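Ticket: demos for "open the oven door" recorded by remote control, learned policy stalls at the handle
Project: Vadero kitchen tasks
Kit: Walitz arm, Cluvodell leader handle, Kabbaj recording software
Priority: medium (raised from low, see below)
Status: open, workaround in place

Opened December 15, 2022

Summary

We recorded 105 demonstrations of the toaster oven door task by remote control. Every one of them was marked as a success by the operator. The policy trained on them reaches the handle, stops a short way off, dithers, and then either closes the gripper on nothing or pushes the oven back across the bench. Out of 30 test runs it opened the door in 5.

The Kabbaj quick start guide says the door task "should train comfortably" on a set of this size. I would like to know whose door they used.

What we were told to try first

The first reply from support was to record more demonstrations. I'm not doing that until somebody can tell me what is wrong with the ones we have. We followed the same advice in September on the drawer task, doubled the set, and got a policy that failed in the same way with more confidence.

The second reply was to update the leader handle firmware. Done. No change in the test runs, and the trigger now needs recalibrating each time the handle is plugged in, so I'd call that a step backwards.

The third was to check the lighting. The lamps are the same ones, in the same places, at the same setting, for recording and testing. I compared wrist views from the start of a demo and the start of a test run and couldn't tell which was which.

What I checked myself

Replay. I took five of the recorded demos and played the joint positions straight back on the arm, with the oven put back where it stood at recording time. Three opened the door. Two missed the handle, both on the same side. A straight replay has no learning in it, so whatever goes wrong there was wrong before training ever started.

Time stamps. Kabbaj writes one stamp for the joint readings and another for the wrist camera. The log claims they are in step. I moved the arm sharply on purpose and compared the jump in the joint trace with the jump in the picture, and the picture comes late. The delay isn't even steady from one session to the next, so a fixed correction won't cure it.

Leader versus follower. This is the one I would put money on. The file stores the position of the leader handle as the action, and the follower lags behind it whenever the operator moves quickly. In free space that hardly matters. At the door, the operator pulls the leader well past where the follower can go, and the door opens because of the extra force. A policy that smooths that away will touch the handle politely and stop.

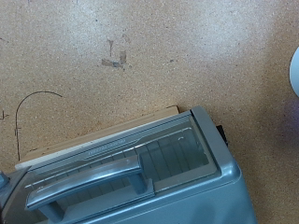 Can we skip remote control and guide the arm by hand for this task?

Guiding by hand works for the approach and gives cleaner joint traces, but the file then holds no commanded position beyond where the arm went, so the pull on the door has to be added some other way. It also puts the operator's hands and sleeves in the wrist view unless they hold the arm well behind the wrist.

We did try it. I recorded 29 demos by hand guiding, with the arm in its soft mode. They look lovely on a graph. The approach is much straighter than anything we got from the leader handle, and the gripper arrives at the bar without the little hunting motion that the remote operators all seem to make. Then the pull comes, and on replay the gripper slides along the bar and loses it. My own weight was doing part of the work and none of that is in the file.

Support suggested mixing the two sets. I am not convinced. One set has the action ahead of the arm and the other has the action equal to the arm, and I can't see how a policy is meant to guess which rule applies. If there is a setting in Kabbaj that puts them on the same footing, it isn't in the manual we were given.

Other things ruled out

Gripper pads: swapped for a new pair, same result.
Oven sliding: fixed it down for one batch of tests. It stopped the oven moving. It didn't open the door any more often.
Start position: reset to the recorded start before each run, checked against the log.
Operator habits: two people recorded the set. One comes in at the handle from above and the other from the side. I split the demos and trained on each half. The "from above" half did a bit better, but I wouldn't read much into that on so few runs.

Reply from Kabbaj support (pasted from the portal)

Thank you for the detailed notes. The camera delay you describe can happen when the recorder and the viewer are both open on one machine. Please close the viewer while recording. For the force issue, please enable "store follower target" in the advanced panel and re-record. Existing files cannot be converted.

My notes on the reply

Closing the viewer helped. I repeated the sharp movement check and the delay is shorter, and it now stays the same from session to session. It is still there. The operators dislike working without the viewer and I don't blame them, as they now have to watch the bench directly and lean in to see where the fingers are.

"Store follower target" is greyed out on our version. I have asked which version has it. I have also asked why a file holding both the leader and follower traces can't be converted, when both columns are sitting in it in plain sight.

Workaround

I wrote a short script that shifts the picture stamps by the measured delay and leaves the leader position alone as the action, with no smoothing during the last part of the approach and the pull. Trained on the "from above" half only. It opens the door more often than before, and when it fails it at least fails while holding the bar. I haven't run the full test set, so please don't quote this as a fix.

Still needed from support

The version number with the greyed-out option working.
A straight answer on whether hand-guided and remote demos may be mixed in one training set.
The data behind "should train comfortably", including the oven and how far it was moved between demos.

Ticket stays open. Please don't auto-close it after a week as happened with the drawer one.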